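Subject: Re: [suso-data] Episode lengths in the Drelholm batch
Date: 17/03/2019

> Of the 88 episodes uploaded from Drelholm, 12 are shorter than
> the window the loader expects. Should these be padded or
> dropped? The Olmedo set had the same problem in February.

Drop them. Padding with the last pose teaches the policy to stop early, and we saw that with Olmedo. The loader on the Suso branch now rejects anything under 30 steps and writes the episode number to the log.

Separate point, on tracking. Both marker cubes on a hand-held unit need to be listed in the session file, including the smaller one. A view from one gripper towards another is below, with the two cubes on the left.
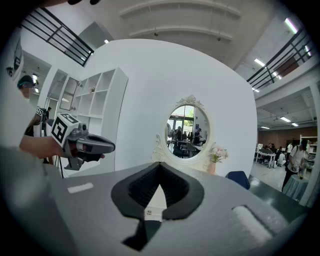

Futosora: we list both already, but the solver still swaps them when the wrist turns quickly. Eleven of our episodes have a jump in the pose track. Is there a filter for this, or do we mark them by hand?

No filter yet. Mark them by hand in the notes column, with the step at which the jump starts, and leave the raw files alone. If the swap happens after the object has been released, the episode can be cut there and kept, provided it still passes the length check.

Please don't renumber after dropping episodes. The split files refer to the original numbers.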